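Bedesano – Life at the Workshop

Gallery: Teaching the Table

Welcome back, and thank you for being patient with us between galleries. June is always a full month at Bedesano, what with the wedding orders and the hospital gift boxes and everyone wanting peonies at the same moment, and I kept promising to write this page and then kept being called away to tie ribbons. But it's a Thursday, the phones have gone quiet, and I have a mug of tea and a whole afternoon, so let me tell you what has been going on with the packing work.

As many of you know, we send out small gift sets: a few stems, a printed card, and sometimes one of the practical bits and pieces our office customers like to add. It is fiddly work. On a busy day 700 sets leave the building, and every one of them has been laid out by somebody's fingers. We love that, and our wrists don't always love it back. So last winter we started a project called Puluvent, together with the people at Ukside, to see how much of the laying out a pair of robot arms could take on, and which parts ought to stay with us.

I'll admit I pictured engineers in a far-off room typing at screens. What we got was a good deal more homely. The arms learn from recordings of people doing the job, and the people doing the job are us. Eight of our packers have taken turns at it so far, in short sessions of 60 minutes at most, with a proper break afterward (cake is not in the agreement, but there has usually been cake).

Flowers are the part everybody asks about when they visit. A card will put up with being picked up any old way, and a bottle is sturdy enough, but a stem needs just the right pinch, and it has taken us all a while to get used to doing that with a gripper in each hand. You lose the feeling in your fingertips, so to speak, and you have to look much harder at what you're doing.

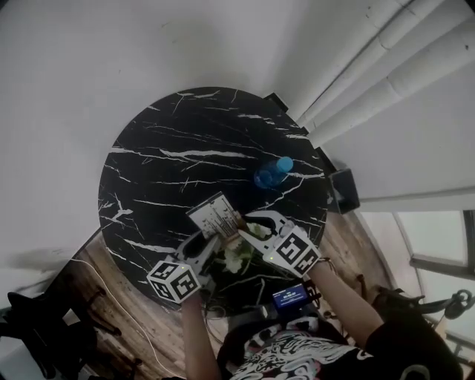 White flowers, a printed card and a blue water bottle on the round table, with both hand-held grippers at work. The right one is down by the stems, close to the card.

Anneli Räsänen wrote to us after the last newsletter to say that she packed by hand for years at another firm, and that when the machines came in there, the hardest thing was how little anyone asked the packers. She wanted to know whether our people get any say in what is recorded, and what happens to the quick ones, the ones who were always proud of being quick. "I was quick," she wrote, "and then one morning it didn't matter anymore, and I minded that more than I let on."

I read her letter out at the morning meeting, and we talked about it for so long that the first van went out late. So, Anneli, I'd like to answer you properly. Yes, the packers have a say. They choose which tasks are recorded and in what order, and anyone can leave a session out of the collection afterward without giving a reason. Nobody's hours have been cut, and we have put in writing that they won't be while the trial lasts. What comes after the trial is still being discussed, and I won't pretend we have it all settled – we don't, and a couple of people here are uneasy about it and have told me so to my face, for which I'm grateful.

As for the quick ones, you put your finger on something there. Grippers slow everybody down. Our fastest packer was rather put out in her first week, and one of our slowest and most careful turned out to have a lovely steady way with them. He now spends five hours a week showing the rest of us, and is paid a trainer's rate for it. It has shuffled the order of things a bit, and I think we are still getting used to that.

Pascal Kuhlmann looks after the schedule, so if you work here and would like a turn (or would like fewer turns, that's fine as well), please catch him before lunch. The Grube building will have its own table by the time the autumn orders come in, and the evening shift can join from there.

More pictures will go up when the next round of recordings is done. If you have worked alongside machines like these, or have worries or stories of your own to share, do write to us at the workshop address. I read every letter, and I'll bring them along to the morning meeting, van or no van.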